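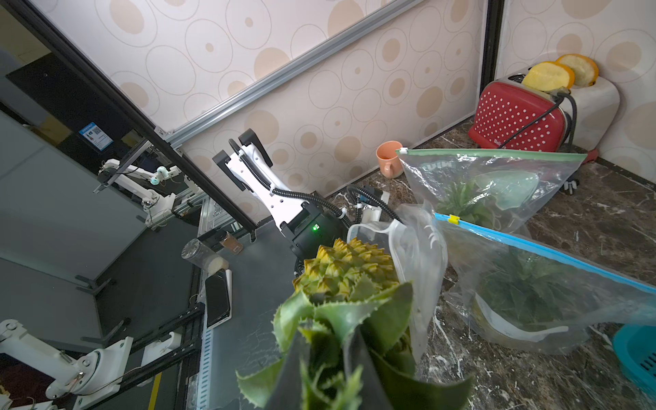 Our project was about keeping fruit in a small kitchen, and what people do with it once its home from the store. Pineapple ended up being the main one, mostly because of the leaves. They take up room, they poke through thin bags, and you can't stack anything on them. We tried zipper bags and plain translucent bags. With the zippers the color is what you see first, so we used that for sorting – green zipper for crowns, blue zipper for pineapple with the body still on. Simple, no labels needed. The plain bag crumples down to almost nothing and we kept losing track of it. Orange halves are a different problem, cut side drying out, no good place to set them. Two of ours are standing in the slots of the polka-dot toaster, cut faces showing, and as a holder it does keep them upright.

Group: Ji-hoon Song, Beatriz Cardoso
Course: Household Storage and Waste, term project
Handed in: 20 April 2026

What we wanted to find out
Does sorting fruit by bag color make people throw less away. Also whether people stick to a system they didn't make up themselves. Second question turned out bigger than the first.

How we did it
Shared kitchen in the Bodemdale residence, 40 people signed up to use it. Put up one sheet of paper by the sink with the color rules. Bags in a basket, free to take. We started with 400 bags, bought out of the course budget. Every evening one of us wrote down what had gone in the trash and weighed it on the kitchen scale. Ran it for 60 days starting in October. Beatriz did most of the weighing, Ji-hoon kept the spreadsheet and did the survey.

The survey was short. Do you use the bags, do you know what the colors mean, what annoys you. Most people answered the last one at length.

What happened
Total entries in the log: 1,101. Some are doubles, we cleaned out the ones we could find. The waste went down in the first weeks and then crept back up. Best guess is people were careful while the sheet was new. After the break someone took it down to clean the wall and it went back up behind the door.

Green and blue are hard to tell apart at night with only the stove light on. Several people wrote this. Yellow and blue would of been better, or one color and a marker.

Crowns – a lot of people twist them off and want to keep them to grow in water. We had not planned for that at all. They ended up with their own bag color because otherwise they got tossed with the peels. Leaves go in last with the points up, if you push them in first they catch on the zipper.

Oranges got wasted more than anything, nearly always as halves. Someone eats one half and leaves the other on the counter. We suggested a mug or small bowl, cut side down. Didn't really catch on.

Problems
Weights from the first week are not reliable, the scale was set to ounces and we wrote grams. We left those days out of the chart. Also people reused bags (good) but for other things (bad for our data). We found screws in one.

We didnt have a second kitchen to compare with. The teacher warned us about this in the proposal meeting and she was right, so we can't say the bags caused anything.

What we would change
Start with the oranges. Put the sheet at eye level and leave it there. Fewer bags, thicker ones – the thin ones got holes from the pineapple leaves. Ask people to pick the colors, maybe a vote the first evening.

Who did what
Ji-hoon: survey, spreadsheet, charts, intro. Beatriz: weighing, bag sorting, results, this section. Both: shopping and the poster.

Charts and the full log are in the appendix, the survey questions are on the last page.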